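Last updated 10 June 2025

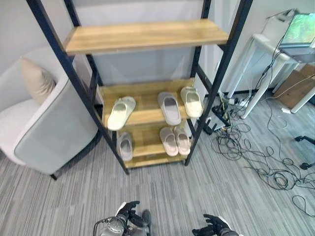
3.2 Collection of slipper-sorting demonstrations

The Eridance set was gathered at the Ivham site in February. An operator drove a humanoid with two multi-fingered hands by remote control, and head and wrist cameras were recorded together with the joint positions. The task was to bring slippers of matching colour together on an open shelving rack. Each episode began from a layout drawn at random from a list of 200, so that the policy could not rely on a fixed order of slippers.

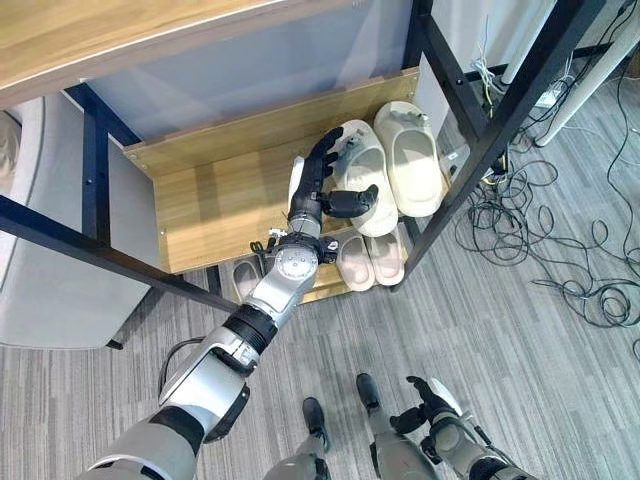

Figure 4. Head camera, hand beside the cream slippers on the upper of the two slipper shelves.

Operators were told to approach from the side where space allowed. An episode was kept only if both hands were clear of the rack at the end. In total 1021 episodes were kept. The base was not moved within an episode, but its standing position was changed between blocks, which gives the spread of head views in the data.
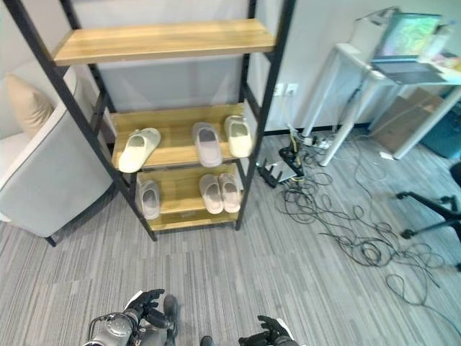 Figure 5. Head camera, six slippers on two shelves, both hands free.

The wrist views were stored without cropping. Much of each wrist image is taken up by the hand itself, and we chose to leave this in, as the same parts are present when the policy runs. Labels were added in Sirnorlow by 2 annotators, who marked grasp and release times only.
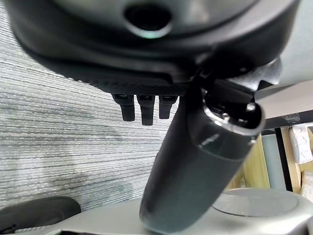 3.3 Training split

We held out 500 episodes for testing and trained on the remainder.

Contact: Chong Laboratory | © 2025 Chong Laboratory | Back to top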